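Plorcombe Community Learning Center
Progress Report to the Hegazy Family Fund
Adult Skills and Reuse Program, Second Reporting Period
27 August 2019

Prepared by Ximena Hinojosa, Program Manager

1. Purpose of this report

This report covers the work carried out under the current grant since our last submission in March. It describes enrollment, teaching, staffing and spending, and sets out the changes we ask the Fund to approve for the remaining period.

2. Enrollment and attendance

The grant agreement set a target of 50 adult learners across the evening courses. That target was met before the summer break. Attendance was steady in the English and bookkeeping courses and weaker in the job search course, where many learners found work partway through and stopped coming. We do not regard this as a failure of the course, but it does make the completion rate look low. With the agreement of the Fund, we would like to report those learners separately in the final report.

The waiting list for English now stands at 13. Most of the people on it work late shifts and have asked for a morning group.

3. Teaching and staffing

Leobardo Tlapale continues to lead the English courses. Csenge Gál joined in the spring to teach bookkeeping and has rewritten the course workbook, which had not been updated for several years. The new edition uses pay slips, invoices and bank statements of the kind learners meet at work. Copies are held at the front desk and may be borrowed.

One teaching post in the job search course was vacant for five weeks. Sessions were covered by Emiliano Espinoza, who gave up part of his office hours to do so. The post has now been filled and no further gap is expected.

4. Premises

The landlord finished the repairs to the stairwell in June, later than promised. Two courses had to be held at the Curnura branch library during that time. Travel was a problem for learners who depend on the bus - the last service leaves before class ends - and we paid for shared rides out of the contingency line. Both courses have since moved back.

5. Reuse workshop

The workshop accepts donated household and office equipment, which learners repair under the guidance of Faustino Rosales. Working items are passed on to families referred by local schools. Items that cannot be repaired are taken apart for spares, and what is left goes to a licensed recycler. 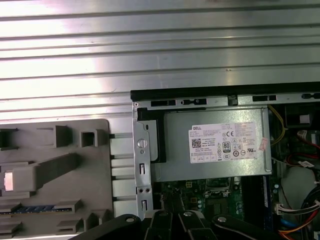 Demand from the schools is higher than the workshop can meet with one session a week. We have discussed a second session with Mr. Rosales, who is willing to lead it from the fall. The cost would be limited to his hours and a small amount for tools.

6. Spending

Spending is within budget in all lines except transport, for the reason given in section 4. Printing costs were lower than planned after Zorkis, our regular supplier, agreed to a reduced rate for the workbook. We propose to move the printing balance to transport.

7. Requests to the Fund

We ask the Fund to approve the following:

Separate reporting of learners who leave the job search course for paid work.
Transfer of the printing balance to the transport line.
Use of four unspent teaching days to open a morning English group on a trial basis.
A second weekly session of the reuse workshop.

A full statement of accounts is attached. Questions on the accounts should be sent to Mr. Espinoza, and all other questions to the Program Manager.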